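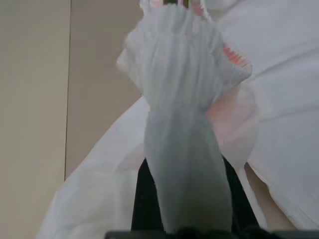
One reader in Leltunden wrote back to say that our February piece on ironing was the work of people with too much closet space, and that pleats in particular should be left to God and the dry cleaner. We printed two recipes for spray starch in that issue and expected some thanks. We got 29 letters, most of them on the reader's side.

So, a partial surrender. Pleats put in by heat at the factory, in polyester, will mostly look after themselves. Wash them cool, skip the spin, hang them up and go do something else. Pleats in cotton or linen are another matter, and they will be gone by lunchtime whatever you do in the morning. Anyone who irons a linen skirt before a two-hour car ride has an optimism we can only admire.

The letter also asked whether a steamer is worth the money. We have used the Bodex in the office for a year and it does a fair job on curtains. The Hauser costs more and hisses more. Neither will put a crease back where a crease used to be, though both will take out one you wanted to keep.

Several of you asked for the starch recipes again. They are at the front desk, on the back of the Trullano lunch menu, next to the stapler. Please leave the menu where it is, as the soup is on the other side.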